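Simulated episodes for pickup training, how many before it stops helping?
Forum: Home robots and learning > Data collection
Started by carretero_k, January 2020

carretero_k
Joined: September
Posts: 4

I'm putting together examples for a mobile base that has to drive up to things on the floor and pick them up. All of it is simulated so far. One of the people I work with wants 1000 episodes by the end of the month and is convinced that will do it. I drive the thing by hand with a gamepad, the sim logs the camera and the commands, and a script throws out the runs where I bump a wall.

I have nearly 800 and I'm not seeing what I was promised. The policy heads for the middle of the room and dithers. Is this a numbers problem or am I feeding it junk?

dullbit
Posts: 2,316

Junk, probably. What do your rooms look like? Every time somebody posts a count before they post a room, the rooms are all the same.

carretero_k

Fair enough. They come out of a generator called Hosto. It picks a floor plan, puts in a piece or two of furniture, then scatters small objects. Start pose is random in theory. In practice an awful lot of the episodes start out looking like this, from the base's own camera:

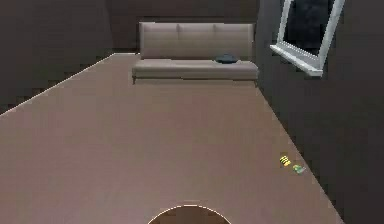 The generator has a clutter setting, but I left it at the default because the higher levels made driving miserable. I'd get stuck between a chair and a table and lose the whole run. So the default it was, and I figured I could mix in harder rooms at the end.

dullbit

"Mix in harder rooms at the end" is how you get a model that has learned your easy rooms very well. Look at how much bare floor there is. A sofa, a window, two little things off to the right. From back there the targets are a handful of pixels each. If your policy shrinks its input before it does anything else, I wouldn't bet on them surviving.

And then you, the human, drive forward across open floor for most of the episode. So most of your training data says "go forward." It heads for the middle of the room because you taught it to.

fathima_w
Posts: 611

I'd push back on some of that. Small and far away is what a robot sees when it comes through a doorway. If you only train from close up it will never learn to approach anything. We had that exact problem with the Badetti set, where every run began within arm's reach. It looked great in the charts and was useless in a hallway.

I agree about the forward bias though. Resample so the turns and the last bit of the approach count for more. You don't have to record anything new to try it.

dullbit

You can resample all you like, you're still resampling one guy with a gamepad in a room with brown walls.

fathima_w

It's free and takes an afternoon. He can be gloomy about it tomorrow.

moss_and_wire
Posts: 88

Different question. What is the thing on the right side of the couch supposed to be? A hat? A pillow? I ask because if it's a target and your robot only picks up from the floor, you want to know whether those runs are labeled as failures.

carretero_k

I'd have to look up the object list for that room. Could be a cap, could be a small cushion. The scatter puts things on furniture as well as on the floor and I've been ignoring anything up high. I never marked it one way or the other.

moss_and_wire

Then your labels don't say what you think they say. There's an object in view and the demonstration drives past it every time. Either tell the model which object it's after or turn off the furniture placement. I'd fix this one first, before the resampling.

dullbit

Seconding that, and I don't second much.

While we're at it, those walls. Dark, flat, a bit blocky. Is that the renderer or is that compression in your logger? If it's the logger, check the setting before you record another thing. Tiny objects are the first to turn to mush.

carretero_k

I think the logger saves at a fairly low quality to keep the files small. I'll check. I didn't think it mattered because I can make out the bee colored one and the green one fine.

dullbit

You know where they are.

avmont_user
Posts: 19

I use Avmont for the same kind of job and I got decent results with way fewer episodes than you have. People on here always want everything perfect before they train. Just collect more and let the network sort it out. It will ignore what it doesn't need.

fathima_w

Decent results on what, though? In the sim you recorded in, or on a real floor?

avmont_user

In the sim. We don't have the hardware yet.

fathima_w

Okay. Then I'd hold off on the advice about what the network will ignore.

avmont_user

It's a valid result. Sim is where everybody starts.

dullbit

Sim is also where plenty of people stay. Did you hold out any rooms, or did you test in the ones you drove in?

avmont_user

Held out object positions. Same rooms.

carretero_k

Reading this I have to admit I did the same. My test split is by episode and not by room, so the policy isn't even doing well on rooms it has seen before. That makes me feel worse.

Plan for this week, tell me if it's dumb. Turn off furniture placement. Raise the logger quality. Split by room. Reweight the old runs the way Fathima says and train once on that. I'm not recording anything new until I've seen how that goes, whatever the schedule says.

moss_and_wire

Not dumb. Keep the old split around too so you can compare the two.

fathima_w

Also watch ten of your own runs start to finish, at normal speed. I found out that way that I always turned left first. (Fathima Wijesinghe, if you want to send me the config, my messages are open.)

dullbit

I still think you'll end up recording most of it again with the clutter turned up. Post the numbers either way, including if they're bad. There are enough threads in this section that stop right before the results.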